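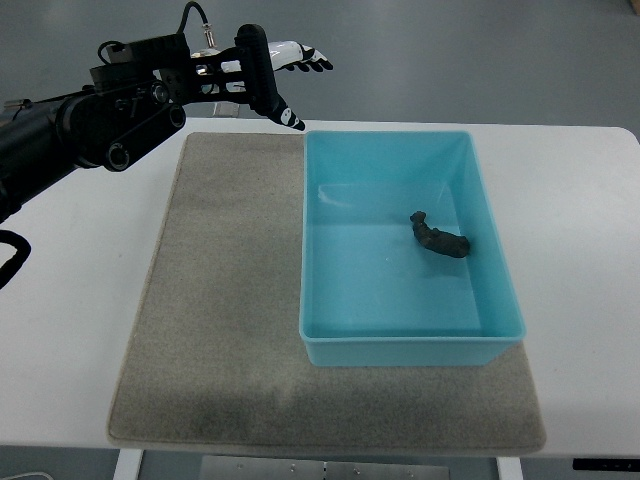 Speaker notes, shared workshop open evening
Talk: One arm, one bin
Speaker: Nathalie Martens
Slot is 6 p.m., leave time for questions

Opening

Say hello, say where the fire exit is, say the coffee is free.

I'm a bookkeeper. I have been a member of the shop for a few years and before this I mostly repaired chairs. The arm is a joint build with Berhanu Lencho, who did most of the electrical work and is sitting near the back. Please ask him the power supply questions.

The job we set ourselves is small. The arm picks a thing up off the felt and puts it in a bin. Then it picks the thing out of the bin and puts it back on the felt. We chose it in March and we are still on it.

The arm

We call it Bronik. The name was on the masking tape across the first box of parts and it stuck.

Black brackets, round joint housings, belts between them. The hand we bought finished. Making our own fingers would have taken another year and I don't think they would have been as good. Everything behind the wrist we put together in the shop.

Belts: mention that we started with gears. The gears were noisy and had play in them, and by the time the play added up at the fingertips the hand could miss a small object completely. Belts stretch, but you can tighten them. We check tension before every session by pushing with a thumb. Aurora Garcia has offered to build a proper gauge and we have said yes.

Cables: ask who in the room has built anything that moves. They will know. We have replaced the same cable 2 times. It was too short, and when the arm reached forward it pulled on the connector. Now we leave a loop wherever a joint bends, with enough slack for the full reach. Move the arm by hand through its whole range with the power off before you tie anything down.

The table

People ask about the table more than I expected.

White top, gray felt mat on it. The felt stops objects from skating away when a finger touches them. On the bare top a light object would slide and the hand would close on air. The felt picks up marks and I have stopped trying to clean them off.

Height matters. We lost a couple of weeks because somebody raised the table for another job and put it back slightly lower. All our saved positions were off. There is a strip of tape on the leg of our table at home position now. If you use that table, please put it back to the tape.

The bin

Light blue plastic, see-through enough that light comes in through the walls. Sloped sides. The slope helps when we drop something in and makes it harder when we take something out, because an object near the wall leaves no room for the thumb.

The rim is the real problem. The hand has to come in over it, and the thumb hangs lower than the fingers. For a long time we planned the path for the fingers and forgot the thumb. Firdevs Bayram watched one evening and asked why we didn't lift first and then go across. So we lift first and then go across.

The objects

We use small toy animals. They have legs and heads sticking out in odd places, so no two grasps are the same. Dark ones are harder for our camera software than light ones. An object lying on its side is a different job from the same object standing up, and we record them separately.

Results

Read these slowly.

Last full run was 129 attempts, felt to bin. The hand let go in the right place on 53 of them. Most of the failures were at the pickup. A few were the thumb and the rim. We have not done a full run in the other direction.

Say plainly that this is under half. Osvaldo Marras asked at the last meeting if it would be quicker to do it by hand. Yes, much quicker.

What we would change

Buy longer cables at the start.
Write down the table height on the first day.
Fix the mat to the table. We still haven't.
Label both ends of every wire.

Still open

Software hangs if the arm is left idle through a break. We restart it.
Shoulder joint gets warm in long sessions. Berhanu wants to put a fan on it, I would like to try shorter sessions first.
Need a second bin with straight sides to compare.

Questions

If someone asks about cost, the parts list with prices is in the binder by the door. If someone wants to try the arm, they sign up on the sheet, and Berhanu or I have to be at the power switch.

Stack the chairs after.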